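4. Setting up the league schedule

Use this section after you have entered your teams and playing fields in Cidard. If you have not done that yet, go back to section 3. Schedules made before all the fields are entered will have to be built again.

Before you start, have these ready:

- the number of teams in each division
- the dates your fields are closed
- last season's final standings, if you plan to seed the playoffs

4.1 Create the season

1. From the main menu, open League and choose New Season.
2. Type a name for the season. The name prints at the top of every schedule and scorecard, so keep it short.
3. Pick the opening month. Spring leagues usually pick April.
4. Set the game length. The default for baseball is 9 innings. Most youth divisions change this to 7.
5. Select Save.

Note: Game length can be changed for one division without touching the others. Open the division, clear the Use League Default box, and enter the new number.

4.2 Add divisions and teams

1. Open the season and select Divisions.
2. Select Add, then type the division name (for example, Emby or Kalden).
3. Drag teams from the list on the left into the division.
4. Repeat until the team list is empty.

A team can belong to only one division at a time. If you drag a team into a second division, Cidard takes it out of the first one without asking. Check the team count at the bottom of the window before you go on.

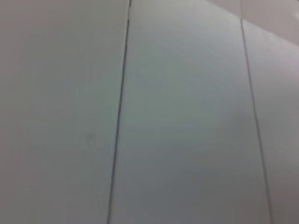

Fig. 4-1. Wall surface, three panels with two seams.

4.3 Build the schedule

1. Select Build Schedule.
2. Choose Single, Double, or Custom round robin. Double round robin gives each pair of teams one home game and one away game.
3. Enter the earliest and latest start times for your fields.
4. Mark any closed dates on the calendar.
5. Select Build and wait for the progress bar to finish. A large league, with 600 games or more, can take several minutes.

Caution: Do not close the program while the bar is moving. A half-built schedule cannot be repaired and must be deleted.

If the program reports that games could not be placed, add a field or widen the start times and build again. The unplaced games are listed under Open Games – you can also place them by hand.

4.4 Set tiebreakers

1. Open Standings and select Tiebreakers.
2. Move the rules into the order you want. Cidard starts with head-to-head record, then run difference, then runs allowed.
3. Select Apply to All Divisions, or apply the order to one division only.

Note: A change made after opening day applies to the whole season, including games already entered. Print the current standings first if you want a record of them.

4.5 Publish

Select Publish to send the schedule to your league page. Coaches with an account will get one message with their team's games. Later changes send a new message only to the teams affected.

Related topics

Entering teams and fields
Recording scores and forfeits
Moving a rained-out game
Playoff brackets and seeding
Importing rosters from Derese
Printing scorecards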